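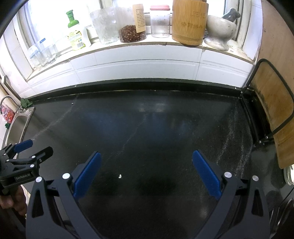
Vol. 4, No. 10 – Page 68

I had been promising Ngân Hoàng for ages that I'd come along to one of the open days at Stevus, and on June 4, 2022 I finally ran out of excuses. She drove, I held the directions, and we still went past the turn twice (the sign for Calalberg is behind a hedge, if you ever try it). By the time we'd parked behind the old Kalinowski print works I was already hungry, and a bit worried that I'd let myself in for an afternoon of slides.

There were no slides! Hubert Pawlak met us at the door, gave us each a sticker with our name on it and walked us straight upstairs to the kitchen. I'd pictured a big clean hall with yellow lines on the floor and something huge behind a fence. What I got was a black stone counter, a sink, a white tiled wall and a windowsill with a jar of Sichuan peppercorns on it. I make a lot of mapo tofu at home, so I was happy before anybody had said a word about robots.

The idea of the visit is that you see the teaching side of things. You hold a gripper in your hand, you do a chore with it, and what you do gets recorded so that a robot arm can learn from it later on. The grippers are black with blue pads on the inside of the fingers, and the one I kept looking at had a little GenRobot.AI label on its side. I had expected something shinier. It looks like a tool, with the screw heads right there where you can see them, and I liked it a lot for that.

Halina Pietrzak ran the kitchen part, and she is a wonderful teacher, the kind who lets you make a fool of yourself for just long enough. Her first advice was to slow down. Her second was to stop using my other hand, which I kept sneaking in to steady things. You don't notice how much your spare hand does until someone tells you to leave it alone. I went at my first pickup like a seagull going for a french fry, and Halina said, very kindly, "Try that again as if someone was going to copy you."

That line stayed with me all day. Somebody (well, something) is going to copy you! Ngân, who sews and has far more patience than I do, was good at it right away. I was not.

Later on came the part I'd tell my friends about, the clutter exercise. You get a heap of kitchen odds and ends on the counter and you work through it one piece at a time.
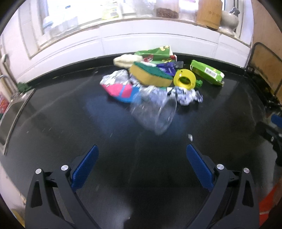 The clutter exercise at Stevus: sponges, foil, wrappers and a roll of tape.

I would have guessed the tape would be the hard one and the sponge the easy one. Halina told us to think about the clear plastic cup instead. Clear things are a nuisance for the cameras, she said, and a thin cup gives you very little warning before it buckles. Crumpled foil has its own problem, it never has the same shape twice, so there isn't one right place to grab it. Wrappers slide around. I had a long talk with Igor Kaczmarczyk about snack bags, which is not a sentence I expected to write. He looks after the recordings and he has strong feelings about picking up a bag by the corner (he is against it).

Igor also showed us Dilolix, the program they use to sort everything afterward. Each try gets a short note and a grade, and the list he had open ran to 401 entries, all of them tidying up. I asked whether the bad ones get thrown out. Some do, he said, but a fumble with a good recovery is worth keeping. I felt a lot better about my seagull after that.

My one complaint is the room. It's an ordinary kitchen, and with our whole group in there the people at the back mostly saw shoulders. Witold Tokarz, who organizes the visits, told me they can take up to 10 people at a time, and I'd say go for a smaller group if you get the choice. Wear comfortable shoes too, you stand the whole time.

There was coffee downstairs when we finished and a really good poppy seed cake. Ngân got into a discussion about whether a robot could ever thread a needle, and I had to more or less drag her out to the car. The next round of visits is planned for February – you sign up by email with Witold, and parking behind the print works is free as long as you leave the loading door clear.

When I got home I did the dishes with one hand, just to see. It took forever and I dropped a spoon behind the stove, where it still is.

Related items
An afternoon at the Calalberg seed fair
Behind the counter at a small-town bakery
Ngân's sewing room, revisited
Two days of trains and one very long lunch
Readers' letters: where to go when it rains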